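Quick one because I have a train to catch and if I don't write this down now I will forget all of it, same as last time.

So. The grasp planner. Two weeks on it and I finally have something I'd let other people in Dirkville run without me standing behind them. Most of what follows is notes to myself about the software side, timing mostly, but Dymphna Rafferty asked for the writeup so she gets the writeup.

## Where it was

Old stack: detector gives a box, box gives a center, center goes to the planner, gripper comes down. Fine for blocks. Fine for cups, sort of. Hopeless for anything long and thin. The center of a box around a diagonal stick is on the stick, ok, but the box has no angle in it, so we were getting the angle from a second pass on the depth image. And depth on something as thin as a pencil is basically noise plus hope.

What I do now is skip depth for the angle completely. Mask from the wrist camera, fit a line through the mask, take the angle from the line, and only use depth for the height of the table (one plane, fitted once per run, cached). The thickness of the object is a config value. Yes it's a hack. It's a hack that gives the same answer twice in a row, and I'll take that over the clever thing.

The planner itself I didn't touch, that's still Hullel, same version as January. Only thing I changed is the node that feeds it, which I've been calling Jukunov for reasons that made sense at 2am.
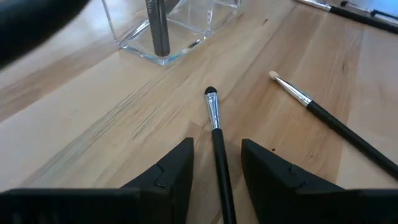

Segmentation was the real time sink. I had the mask model happily finding long things and then gluing bits of table onto them, as the grain gives it plenty of edges that look like more object. Worst case is the brush lying out to the right, the one with the cream tip, since it runs nearly parallel to the grain and the line fit has nothing to push back with when the mask leaks. The one between the fingers is much kinder, dark tip on pale wood and already lined up with the gap. If you only ever test on that pose you'll think you're a genius.

Also the metal part. Silver ferrule between a dark handle and a pale tip, and the model wants to call it three objects. I merge any pieces whose fitted lines agree within a tolerance and whose ends are close. Tolerance lives in `merge_deg`, don't set it above 10 or it starts marrying neighbors.

Fingers get masked out with a fixed polygon. I know. Ultan Lenihan already told me I should render them from the joint state and he is right and I'm not doing it this month.

## Timing, aka the actual bug

This ate four days. Symptom: the angle was right in the viewer and wrong at the gripper. Not by much, but enough to land a finger on top of the thing instead of next to it. Recalibrated the hand-eye transform twice. Changed nothing. Swore at the mount.

It was timestamps. The camera driver stamps the image when it *arrives*, the arm driver stamps joint state when it's *read*, and I was pairing them up by nearest stamp. While the arm is still settling that means you're projecting the mask through a pose the camera was never in. Looks perfect when parked. Falls apart the second you try to go faster.

Fixes, in the order I did them:

- stamp images at exposure start, not on arrival (driver flag, was off by default, thanks)
- interpolate joint state to the image stamp, no more nearest neighbor
- refuse to plan if the two sides are further apart than the limit, and log it loudly
- ring buffer for joint state bumped to 2,000 entries, the old one of 800 was wrapping whenever the logger hiccuped and I was silently getting the oldest entry

That last one I only found because the loud log from the third one started yelling. Should of put the log in first.

After that I replayed every saved grasp request through the new code, all 1,327 of them. 131 changed by enough to matter. I went through those by eye over two evenings and the new angle was the better one in nearly all of them, the leftovers being masks that were garbage to begin with. Garbage in, consistent garbage out.

## Stuff that's still bad

1. **Clear holders.** The wrist view sees what's inside and the mask is happy to pick it, but the panels bend things and the fitted line goes somewhere that isn't real. Depth doesn't save you, depth goes straight through or comes back as nothing. For now I draw a keepout box around the holder by hand in the config.
2. **Crossed objects.** Two sticks making an X come back as one mask with a fitted line down the middle of nothing. Merge tolerance is no help as the model never split them in the first place. I want to try fitting two lines and seeing if the residual drops, cheap enough to run every time.
3. **Reflections.** Glossy table top plus ceiling lights. Confidence drops over the bright patches and the mask gets holes. Filled them with a closing op, kernel size picked by vibes.
4. **Slow descent.** The last bit of the approach is still capped very low from when I didn't trust the angle. With the fingertip almost on the table the height error is what worries me now, so the cap stays until the plane fit handles the seams between boards better.
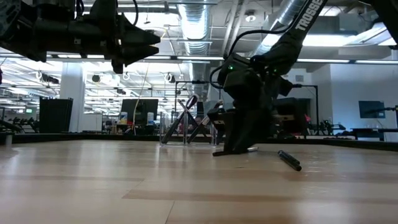

## If you want to run it

Branch is `nic-aodha`, named after the Nic Aodha line-fit code I started from and have by now mostly deleted. Pull, rebuild the message package FIRST, then everything else. If you build it all in one go you get a mismatch that shows up as an empty joint state and no error, and you will waste a morning on it.

Config is one file now. The ones you'll touch:

- `merge_deg`, see above
- `max_stamp_gap`, leave it alone unless the log is yelling
- `object_width`, set it per object, wrong value means fingers that don't open enough
- `keepout`, list of boxes, table frame, meters. METERS. I've done it in millimeters once and it planned around a box the size of a parking lot

The replay script takes a folder of saved requests and spits out a csv with old angle, new angle and the difference. Run it before you merge anything of yours into the branch please. It takes about as long as making a coffee.

Two-line fit is next, then maybe Ultan's finger rendering if he stops bringing it up. Dymphna wants the cache for the table plane to expire when someone bumps the table, and I have no idea yet how to detect taht short of refitting every cycle. If you've done it, email me. Ok, train.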